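Section 5. Shelf Exercise: Setting Up and Running a Trial

Prepared for members of the Vostia Student Robotics Club. Revised 03/06/2026 by Tamara Sandu. This section replaces the sheet handed out in January. Members must complete the arm and hand checks in Section 4 before starting.
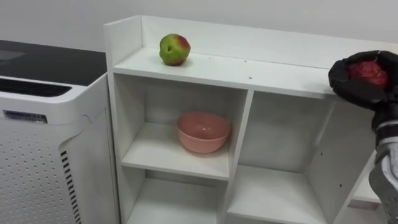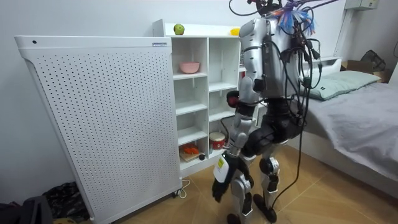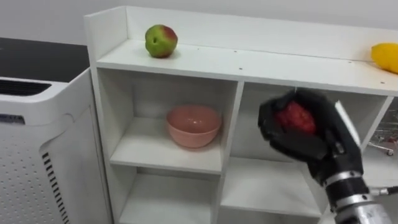 Robot, fruit and shelving unit during the exercise.

5.1 Before the trial

1. Confirm that the shelving unit stands flat and does not rock.
2. Set out the fruit and the bowl according to the task card. Record the card number in the log.
3. Assign one operator and one observer. The observer holds the stop control and has no other duty.

CAUTION: Keep hands out of the shelves while the arms are powered. Check that cables hang free of the hips and knees.

5.2 Running the trial

4. The operator announces the start and waits for the observer to reply.
5. Bring the hand to the fruit slowly and close the fingers in small steps.
6. Move the fruit to the position given on the card – do not drag it along a shelf edge.
7. Open the hand fully and withdraw before the arm is lowered.

NOTE: A dropped item counts as a completed attempt. Log it and go on to the next one. Each team is allowed 16 attempts per session.

5.3 After the trial

8. Return the arms to rest and switch off power.
9. Save the recording under the team name. Questions about file storage go to Chun-yin Au, Room 569.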